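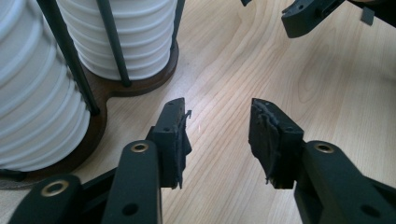 Household and Shop-Floor Chores: Gripper Safety and Inspection Checklist, with Comments

Site: Fukwood, bench room
Date: 1 March 2026
Covers: two-finger grippers used for tabletop chores (cups, cutlery, cloths, small boxes, packing)
Marks used: OK, WATCH, REPLACE, NOT CHECKED

I fill this in before a full round of chores and leave the comments in, because the marks alone say very little about how the machines are coming along. And they are coming along! Anyone who last looked at this a year ago should come and watch a morning of it.

PART A. POWER AND STOPPING

A1. Emergency stop within reach of the person at the bench
Mark: OK
Comment: The button has moved to the front rail and everyone prefers it there.

A2. Stop tested with the arm moving
Mark: OK
Comment: Tested at slow speed and at working speed. No drift afterwards.

A3. Cables clear of the arm's path
Mark: WATCH
Comment: Fine for the table jobs. On the shelf job the arm reaches further back and the cable goes tight. Add a loop before that job is run again.

A4. Speed limit set for working beside people
Mark: OK
Comment: Set low for the whole round. A slow robot laying a table is still a robot laying a table.

PART B. JAWS AND LINKAGE

B1. Fingertip blocks square and firmly fixed
Mark: OK
Comment: No play in either block when pushed by hand.

B2. Rubber grip pads whole and flat
Mark: REPLACE (both)
Comment: The left pad is down to a torn strip, curling out at the top and frayed at the bottom. The right one is crumpled and lifting in layers, with loose flaps hanging off it. Neither should touch anything you would drink from. Fit a new pair before the cup job.

B3. No loose material that could snag or fall into food
Mark: REPLACE
Comment: Same pads, same answer. I list it separately because a kitchen cares about this one far more than a workshop does. A shred of black rubber in a box of bolts is a nuisance. In somebody's porridge it is the end of the trial.

B4. Brass grommets seated
Mark: OK
Comment: Pressed each one with a thumb. None moved.

B5. Linkage moves freely through full travel
Mark: OK
Comment: Opened and closed 200 times on the bench with nothing held. Smooth all the way, and quieter than the old Lulum jaws.

B6. Jaws meet evenly
Mark: NOT CHECKED
Comment: No point measuring until the new pads are on. Do it straight after fitting, and again at the end of the day.

PART C. TABLE AND SURROUNDINGS

C1. Space between the jaws and the table clear before start
Mark: OK
Comment: Nothing lying on the wood in the gripping area.

C2. Glare on the work surface
Mark: WATCH
Comment: There is a small bright spot on the wood between the fingertips. It hasn't upset anything so far, but shiny tables are a real household problem and I want it written down. Try the blind half closed.

C3. Holder steady, nothing leaning
Mark: OK
Comment: The dark rods and the brown wooden base keep the white ribbed stacks upright. I gave the base a good nudge and it stayed put.

C4. Clearance between neighbouring grippers
Mark: WATCH
Comment: There is another finger in the same working space, at the top right. Keep it parked there until the first pair has finished its move. Two-handed work is the most exciting thing we do — and the easiest way to bend a fingertip.

PART D. CHORES, AND WHETHER THEY ARE READY

These marks come from the last full round. OK means I would leave the machine to it with a person in the room. WATCH means a person at the bench with a hand near the stop.

D1. Putting cutlery in a tray
Mark: OK
Comment: Forks and spoons are lovely to watch. It nudges the handle, lets it settle and then picks it up, much as I would. Teaspoons are slower. Sharp knives are still off the list.

D2. Taking one cup from a nest of cups
Mark: WATCH
Comment: Tried 31 times and came away with a single cup on 11 of them. The usual fault is two cups coming up together. That may look like a poor score, but the previous software never managed it once, and I was grinning all afternoon. Grip matters enormously on this job, so no more scores are to be recorded until B2 is cleared.

D3. Wiping a table
Mark: OK
Comment: Good, even strokes. It misses the corners. So do I.

D4. Folding tea towels
Mark: WATCH
Comment: One fold is reliable, two folds is a gamble. Thick towels go better than thin ones.

D5. Packing small parts into Zeleo boxes
Mark: OK
Comment: The shop-floor job we can count on. The boxes are all one size, the parts always arrive from the same side and the lighting never changes. A kitchen gives you none of that. If you want to know why factories got robots first, spend ten minutes on D5 and then ten on D4.

D6. Loading a dishwasher
Mark: NOT CHECKED
Comment: Waiting for the splash cover. The lower rack went well with dry plates, and I can't wait to try it properly.

D7. Anything hot, sharp or made of glass
Mark: NOT CHECKED
Comment: Leave unmarked. No trials until Parts A and B are all OK on the same day.

PART E. WEAR RECORD

E1. Pad life
Comment: We change pads at 1000 grips or at the first tear, whichever comes first. Look at the pads every morning even when the counter is low. Ribbed and rough surfaces need particular care.

E2. Spare pads in the drawer
Mark: WATCH
Comment: One pair left after today's change. The Mthembu ones are softer and I'd like to try them on cups.

E3. Cost of upkeep
Comment: Worth raising with anyone who asks when they can have one at home. The arm will lay a table. It also needs somebody who will look at its fingers every day and change them when they tear — a small chore in its own right. I think plenty of people would take that swap.

ACTIONS BEFORE THE NEXT ROUND

Fit new pads to both fingers, then do B6.
Add the cable loop (A3).
Half close the blind and look again at the bright spot (C2).
Order pads.
Rerun D2 from the start, full set, and keep the old scores on a separate sheet.

Overall mark: HOLD for cup and food jobs. D3 and D5 may go ahead once the pads are changed.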